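双腕物品仕分けシステム開発 進捗報告(第2期・中間)

提出先:Rolell 研究助成担当
報告者:Faith Bakilana(Vendov 双腕作業チーム)
報告日:2020年11月5日

1. 今期の概要

今期は、双腕アームによる容器および包装品の仕分け動作について、連続運転での安定性を確認することを主な目的としていた。前半の単体把持試験は計画どおり終了したが、後半の連続試験で把持不良による落下が発生し、Plonville 作業場での試験を一時停止した。現在は条件を限定して再開している。本報告では、この不具合の経過と原因、対策の状況、および残りの計画への影響を記載する。

なお、けが人は出ていない。機材の損傷はグリッパの指先部品のみである。

2. 試験の内容

対象物は、飲料用および調味料用のボトル、缶、袋包装品、食品類などである。これらを卓上に混在させ、1点ずつ持ち上げて指定の容器に入れる、または容器の外に出す動作を1回と数える。連続試験は1組100回とし、4組、計400回を予定していた。

ボトル類は胴の太さと表面がまちまちなので、細口のものは胴ではなくキャップ側から持つ方式を採用している。胴を横からつかむと隣の物品に指が当たりやすく、6月の予備試験でもこの干渉が停止の主な理由であった。キャップ側から持つと干渉は減るが、把持点が重心から離れるため、持ち上げたときにボトルが傾く。 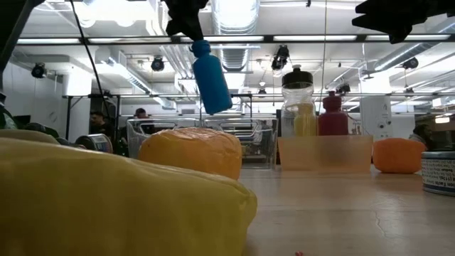
図1 青色ボトルをキャップ部で把持した状態

図1でもボトルの底が斜め下に振れている。傾き自体は想定の範囲であるが、次項で述べる不具合はこの傾きと関係していた。

3. 発生した不具合

3.1 落下

第2組の途中で、移送中のボトルがグリッパから抜けて卓上に落下した。落下したボトルは転がって袋包装品に当たり、卓の内側で止まった。その場で作業者が停止操作を行い、両アームとも停止した。この時点では偶発的なものと判断し、原点復帰のうえ試験を再開した。

しかし同じ組の中で落下が続き、合計5件となった。5件はいずれもキャップ側把持での移送中に起きている。袋包装品と缶では落下は起きていない。5件目を受けて試験を中止し、Rolell 側の担当窓口へ同日中に連絡した。

2件目の時点で中止すべきであったと考えている。当時の手順書には落下の件数に応じた中止基準がなく、再開の判断が現場の作業者に任されていた。この点は手順の不備として扱い、4.3項のとおり改めた。

3.2 停止の遅れ

落下の記録を確認する過程で、別の問題が見つかった。3件目の落下の際、把持が失われた後も右アームは次の動作に進み、何も持たないまま容器の上まで移動して指を開いていた。制御側には、把持が失われた場合に動作を止める処理が入っている。この処理が働かなかったことになる。

落下そのものよりも、こちらのほうが安全上は重いと判断している。物品を失ったことに気づかないアームは、作業者が落ちた物を拾おうと手を入れたときにも動き続けるおそれがある。

3.3 原因

調査は Bouzid の技術担当者の協力を得て行った。判明したことは次のとおりである。

落下の直接の原因は、指先の滑り止め材の摩耗であった。取り外して新品と比べたところ、先端側の厚みが明らかに減っていた。ボトルが傾くと荷重が先端側に偏り、摩耗した部分だけで支えることになる。袋包装品は指の中央寄りで受けるため、影響が出なかったものと考えられる。

停止の遅れは、把持の判定方法に原因があった。現行の判定は指の開き量だけを見ており、指の間隔がしきい値を下回ると「空」とみなす。キャップのように細いものをつかむ場合、把持中の開き量としきい値の差がほとんどなく、誤停止が多かった。このため予備試験の段階でしきい値を下げており、その変更が連続試験にも引き継がれていた。変更の記録は作業ノートにはあったが、設定一覧には反映されていなかった。

通信の遅延と電源電圧の低下も疑ったが、記録上、異常は認められなかった。ケーブルの断線もなかった。

4. 対策

4.1 指先部品

滑り止め材を左右とも交換した。今後は1組終了ごとに厚みを測り、基準を下回ったものは使用しない。交換部品は予備を含めて手配済みである。

4.2 把持判定

開き量に加えて、指を駆動するモータの電流値を判定に使うよう変更した。物をつかんでいる間は電流が一定以上流れるため、細いものでも空の状態と区別しやすい。変更後の動作は、把持中のボトルを手で引き抜く方法で確認している。引き抜きは低速設定で行い、作業者2名のうち1名が停止ボタンを担当する。

判定が「空」となった場合は両アームを同時に止める。従来は該当する側のみの停止であった。

4.3 手順の変更

落下が1件でも起きた場合はその組を中断し、記録を確認するまで再開しない。再開の可否は報告者が判断する。また、設定値の変更は設定一覧に記入し、もう1名の確認を受けてから有効とする。

アームの動作範囲に手を入れる場合は、落下物の回収を含め、停止ボタンを押した状態で行う。これは従来からの規則であるが、画面上の一時停止だけで手を入れていた例が聞き取りで確認されたため、関係者全員に改めて周知した。

4.4 試験条件の限定

再開後の試験は、動作速度を落とし、卓上の物品を入れ替えながら段階的に進めている。容器は卓の奥側に寄せ、手前側には果物と野菜の類を並べて、低い位置での把持を中心に確認している。ボトルは容器の周辺に置き、キャップ側把持の確認に用いる。缶は倒れた状態ではなく、ふたを上に向けて置く。

低い物品の把持では、指先が卓面に接触して止まることがある。ブドウのように形の定まらないものでは、下降量の決め方がまだ安定しない。落下とは別の課題であり、今期は記録を取るにとどめる。 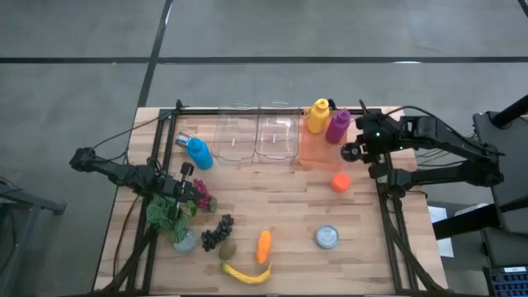 5. 計画への影響

連続試験は第1組のみが有効で、第2組は中断扱いとした。残る3組は新しい判定方法のもとで行う必要があり、比較の都合上、第1組もやり直す。終了は当初の予定より3週間ほど遅れる見込みである。

費用については、指先部品の追加分が発生するが、消耗品費の範囲内で対応できる。Bouzid の調査協力費は当初の保守契約に含まれており、追加の請求はない。予算の組み替えは現時点では申請しない。

6. 未解決の事項

電流値による判定は、柔らかい包装品で値がばらつく。しきい値を物品の種類ごとに分けるか、共通とするかは決めていない。種類ごとに分ける場合、今回と同様の設定の管理漏れが起きやすくなるため、Bouzid と協議中である。

滑り止め材の寿命も分かっていない。摩耗がどの時点で進んだかは、交換前の厚みを測っていなかったため、さかのぼって確認することができない。次の組から測定値を残し、最終報告に一覧を添付する。

キャップ側把持をこのまま続けるかについては、再試験の結果を見て判断する。再び落下が起きた場合は、胴の把持に戻し、物品の間隔を広げる案で進める。その場合は試験条件の変更となるため、事前に Rolell の承認を求める。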